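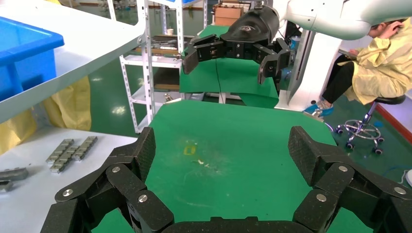
Chapter 4
Comparing Grippers in a Fair Way

Areeba Kazmi

In the first three chapters we looked at grippers one at a time. We learned how a finger moves, how the force at its tip is calculated, and how a simple controller closes the hand. In a real workplace the question is different. You already have an arm, you have some parts that must be picked, and two or three suppliers each tell you that their hand is the best. How do you decide?

I was asked this question in May by the small company Balstead, which assembles housings from sheet metal. They had borrowed two hands, the Cluvosik and the Handthorpe, and had made 554 picks with them before they called me. Unfortunately, the picks could not be used. The Cluvosik was tried mostly on flat strips and the Handthorpe mostly on blocks, and the height of the table was changed between the two tests. The numbers were correct, but they did not answer the question.

4.1 The part comes first

Before you compare hands, study the part. Sheet metal is a good teacher in this matter. A thin bracket lying flat gives a finger very little to hold. If the same bracket has bent sides, a fingertip may be able to go behind the bend. Slots and raised ridges also change how much of the pad really touches the metal, so a large pad does not always give a large contact.

The position of the part is as important as its shape. A strip that stands on its edge can be pinched from two sides. When it lies on top of other strips, the hand must first separate it, and this is a harder task which should be scored separately.
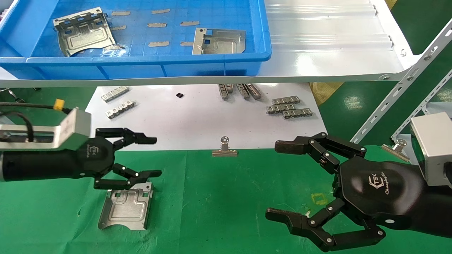
Figure 4.1 Two multi-fingered hands over a green mat, with a stamped bracket below the left hand. Some of the slotted strips on the white sheet stand on edge and others lie stacked.

4.2 What must stay the same

In a fair comparison only the hand changes. The arm, the speed, the lighting, the surface and the starting position of each part stay as they were. Mark the starting positions with tape. Seyoum's rule, which we will use in all exercises of this chapter, asks for 9 trials of each part in each position, and a failed trial is written down in the same way as a good one.

Write your definition of success before the first trial. For Balstead we agreed that the part must be lifted, held for 4 seconds and put down without a visible scratch.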